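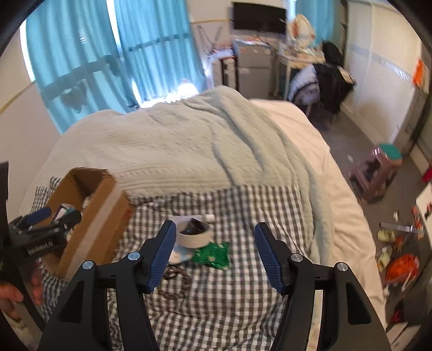

The man from Casum told us the whole point is that anyone can do this at home, no lab, no engineers, and the robot picks it up afterwards from what your hand did. He said it twice, so I think it's on a slide somewhere.

Anyway. Cundetti open day, thread, because a few of you asked if it was worth the fare.

Short version: parts of it. I got to hold one of the hand-held grippers. Two fingers, ribbed pads, you squeeze and it closes. After 18 goes my wrist had opinions.

They want small everyday things picked up in ordinary rooms. A little round pot, a snack wrapper, that sort of thing, on a checked sheet. Fine. My question was who decides what counts as ordinary. Got a smile and a leaflet.

Jin is the arm that's meant to learn from it all. We saw it do one job, on a bare table, with 25 of us standing well back. Smooth enough - but I'd like to see it try a duvet.

Asked how many recordings one task needs. "Roughly 200, depending." Depending on what? He said the room, the light, the object. So everything, then.

Nundameo had the next stand and wouldn't run theirs at all. Coffee was good.

Next open day is in February. I'll go if they let me bring my own clutter.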